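3.2 Bin and Workpieces

The workpieces were rectangular wooden sticks painted in two colors, reddish brown and dark green. All trials at the Nyamweya site used the same sheet-metal bin, which has steeply sloped walls and a flat rectangular floor with two small drilled holes. Sticks tend to settle on the floor and lie at shallow angles to one another (Figure 14). Pairs resting side by side were logged as a single cluster. The bin was not cleaned between runs, and residue on the floor was left in place. Layouts were redrawn after every 23 trials.

Figure 14. Red and green sticks on the bin floor.
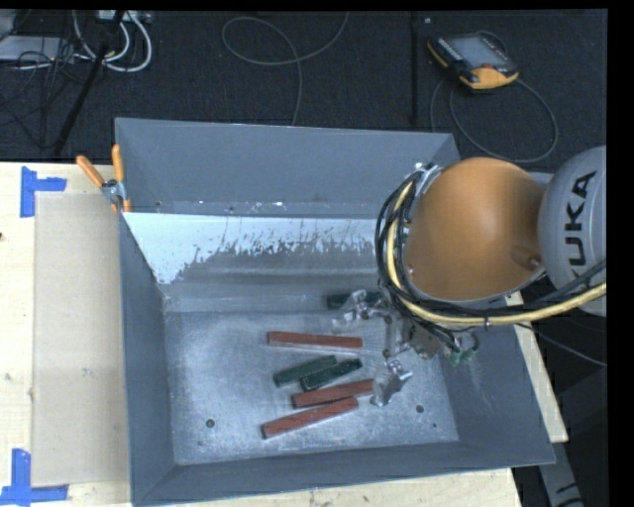
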